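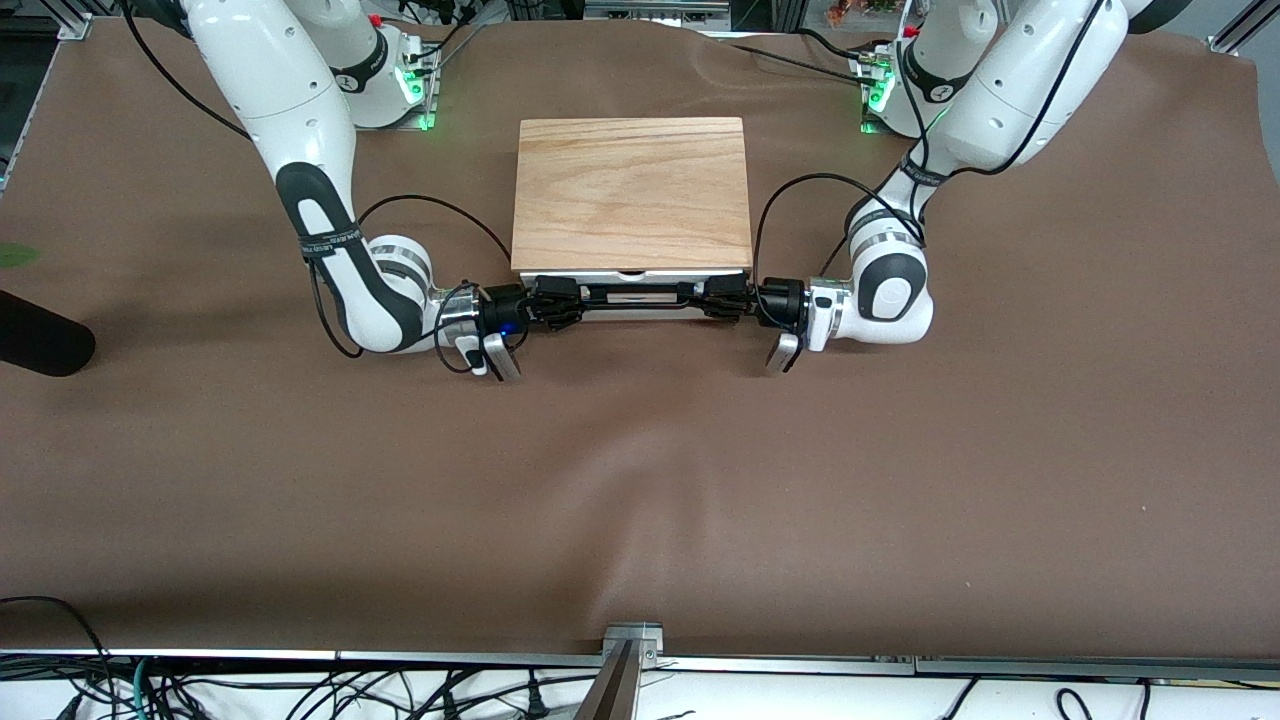
Changes in the course of the Dritach below Ullwood since the 1801 estate survey

Project report, 13 January 2025

1. Aim

The Dritach is a small lowland stream which passes Ullwood on its eastern side and joins the main river below the mill. The estate survey of 1801 shows it with a strongly winding course. Modern maps show a much straighter channel. The aim of the project was to find out how much of the difference is a real change in the stream and how much comes from error in the old survey.

2. Sources

The survey sheet is held in the Rajput Reading Room, where a flat scan was made at full size. The sheet is inked on paper backed with cloth and has shrunk unevenly, more across the width than along the length. It has no grid and no stated north. The scale bar is in chains.

The modern course was taken from open mapping data and checked on foot along the public part of the bank. Access to the lower meadow was refused, so that part relies on the mapping data alone.

3. Method

The scan was loaded into Stisari and fitted to the modern map using control points. A point was accepted only if the feature could be shown to have stood in the same place throughout. Church tower corners, the mill bridge and parish boundary stones were accepted. Field corners were not used unless an old bank or ditch survived. This left 39 control points, most of them at the village end.

A second-order fit was used, as a simple shift and stretch left large errors along the folds of the sheet. The centre line of the stream was then traced from both sources and the sideways distance between the lines was measured at intervals of 30 metres.

4. Error in the fit

Errors at the control points were small near the church and grew towards the lower meadow, where control is thin. The typical error over the whole sheet was around 2 metres. Any movement of the stream smaller than this was recorded as no change.
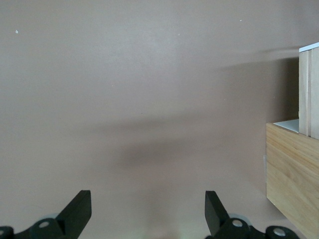
One response to the interim draft was that a single error figure for the whole sheet was misleading, and that the lower meadow should have its own. The point was accepted. The control points were removed one at a time and the fit repeated, which gave a separate error for each reach. The lower meadow came out clearly worse than the rest. Its results are reported here as uncertain.

5. Results

Upper reach. No change beyond the error. The stream is held by a stone wall on the village side and by the road on the other.

Middle reach. The largest change. The bends drawn in the survey are absent from the present channel, but their line can be followed on the ground as a shallow damp hollow with rushes. The new channel is straight and has an even bank on both sides, which points to digging and not to natural cut-off.

Lower meadow. The lines differ, but by an amount close to the error for that reach. No conclusion is drawn.

6. Further work

The date of the straightening was not established. The drainage accounts for the estate have not been read and would be the next source to try. More control points south of the mill bridge are needed before the lower meadow is measured again.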